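Library > Political thought > Liberty and markets > Archives and sources

Ask Browse Tags Members Log in

Citing an undated pamphlet from a free-trade society

Posted by Ronside, 28 May 2019

I am preparing a bibliography of short works issued by free-market and anti-tariff societies between the wars. One pamphlet gives me trouble. It has 212 numbered paragraphs, no page numbers, no date and no named author. The title page carries only the society's name and a street address. A second copy, held in a different library, has the same text but a different address. The catalogue treats them as one edition. Should I cite them as one item or as two, and what do I put for the date? My style guide covers missing authors and missing dates separately but not together.

3 shares 2 comments

Futent

Cite them as two issues of one edition if the type has not been reset. Check this by comparing line endings on several leaves and looking for the same damaged letters in both copies. A changed address on an otherwise identical title page normally indicates a reissue after the society moved.

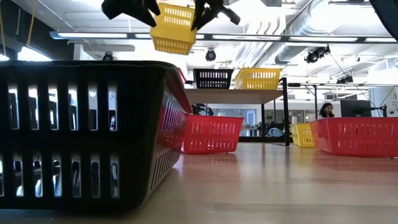
For the date, use the addresses. Trade directories were printed yearly in most large towns, and a society that rented an office will usually appear in them. Note the first and last year at each address and give the range in square brackets, with a question mark if the directories have gaps. While you are working, keep the evidence for each issue physically apart. Slotted plastic baskets, a large black one and a small yellow one as in the photo, are enough for photocopies and slips. The society goes in the author position as a corporate author. Refer to passages by paragraph number, using "para." and not "p.", and state in a note that the work is unpaginated.

6 shares

Zekonetti

Just put n.d. and move on. Readers of a bibliography on tariff reform want the argument, and the address is of no interest to them. I have seen more than 2 published lists do exactly this.

Cieślak

I would not use n.d. where a range can be established. It matters for this subject, as a pamphlet against import duties reads differently before and after a change in the law. Look also at the text itself: any Act or budget it mentions gives you an earliest possible year. Membership lists and annual reports sometimes record the printing bill, with the month. I dated one leaflet to August by that means, although the year had to come from a directory.

If the line endings differ, the type was reset and Futent's advice no longer applies. You then have two editions and need two entries.

1 share 0 comments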